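Ticket 666: Usage export from Skemon missing lines after region move
Status: Resolved
Priority: 2
Product: Dusov Subscriptions
Opened by: Lucyna Nowakowski
Assigned to: Ashraf Gaber

Lucyna Nowakowski wrote:
We moved our Skemon subscription from the shared region to the isolated one, as our contract asks us to. Since the move, the usage export that lands in our storage bucket every night is short. The totals on the billing page look right. The export file has the header, the compute lines and the support line, but no storage lines and no data transfer lines. Finance loads this file to split costs between departments, so they can't close the month until it's complete.

What I have tried so far:
Ran the export by hand from the billing page. Same result.
Deleted the export schedule and made it again. Same result.
Opened the file in a text editor in case the spreadsheet was hiding rows. It wasn't.

Ashraf Gaber wrote:
Thanks, Lucyna. Please send the export job ID and the name of the role the job runs under. Also tell me if the old subscription in the shared region has been canceled or is still in its notice period.

Lucyna Nowakowski wrote:
Job ID sent through the secure form. The role is billing-export-read. The old subscription is still in its notice period, which ends in April.

Ashraf Gaber wrote:
Got it. The job log shows the run finishing with a status of "complete with warnings." There are 4 warnings, all the same:

WARN source skipped: not authorized to list meter group

The export job skips a source it can't read and carries on, so you get a file with no error. I can see the role was copied over from the shared region. Policies that name a resource by its full path don't carry over, as the region is part of the path. Please have your administrator open billing-export-read and check the resource lines.

Younes Ouali wrote:
I'm the administrator on this account. You're right, the resource lines for storage and transfer both still point at the old region. Compute uses a wildcard, so that one kept working. I have changed both lines and saved. Running the export again now.

Younes Ouali wrote:
Storage lines are back. Transfer lines are still missing. The log now shows 2 warnings instead of 4.

Ashraf Gaber wrote:
Transfer is metered through Kelis, and Kelis has its own grant. It is under Account, Linked Services, Metering. The grant has to be accepted once per region, and only the account owner can accept it. Changing the role won't help with this one.

Younes Ouali wrote:
The account owner is Minoru Nomura. He has been added to the ticket.

Minoru Nomura wrote:
I see the grant listed as Pending. When I press Accept I get "Session does not meet sign-in requirements." I am signed in with my normal password and a text message code.

Ashraf Gaber wrote:
The isolated region doesn't take text message codes for owner actions. You need a hardware key or the authenticator app. Add one under Security, sign out of all sessions, sign back in with it, and then accept the grant. Leave the text message method in place until you have tested the new one.

Minoru Nomura wrote:
Added the app, signed out and in again, accepted. Status is now Active.

Younes Ouali wrote:
Export run again with no warnings. The file has 18 more lines than the last one, all of them transfer. Totals match the billing page.

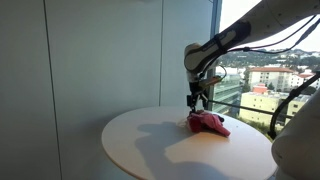
Robot arm with two-finger gripper holding a red-pink cloth over a round white table

Lucyna Nowakowski wrote:
Finance loaded the new file and it went in cleanly. Do we need to rerun the nights in between, or will those fill in?

Ashraf Gaber wrote:
They won't fill in by themselves. Go to Exports, History, select the short files and choose Rebuild. Each rebuilt file keeps its name and overwrites the old one, so save copies first if you need them for audit.

Vasylyna Symonenko wrote:
Taking over from Ashraf for the follow-up. I have asked the Egger documentation team to add the Kelis grant to the region move checklist. There is also an open request to send an email when an export finishes with warnings. No release date for that yet. Until then, the warning count is in the last column of the History page.

Lucyna Nowakowski wrote:
Rebuild is done for all the short files. You can close this.

Closed by Vasylyna Symonenko, 15 January 2020
Resolution: Role policy corrected, metering grant accepted by account owner, files rebuilt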